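Drivers Wanted for the Flultik Project
Lenihan Student Robotics Club, Dandton
Posted 5/22/22

The club needs people to steer a robot gripper through ordinary table chores this June. The work is slow and a little humbling. You will learn how hard it is to pick up something you have been picking up since preschool, and we will save every attempt so the Levolance entry can learn from it too.

No experience needed. Gamers tend to do well for ten minutes and then get cocky. Knitters have been excellent.

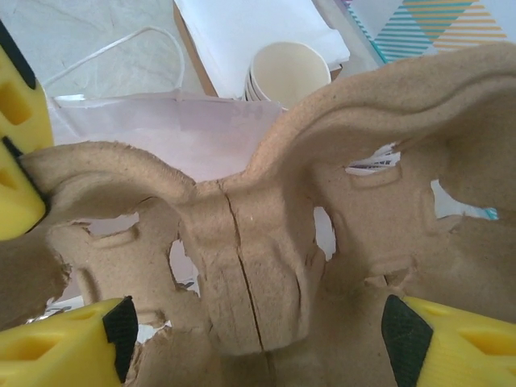

Yellow fingers on a pulp drink carrier, Flultik takeout table.

Each driver signs up for 80 minutes, with a break in the middle whether you want one or not. We have 19 places. You should be 16 or older, able to sit still, and willing to repeat a task after it goes badly – which it will. Pay is a sandwich and your name on the club poster, in fairly small type.

Students who can mend gripper pads or label recordings are also welcome, and may have two sandwiches.

Sign up on the sheet outside Room 1405, Lenihan Hall. Please print. Last term's sheet is still being decoded.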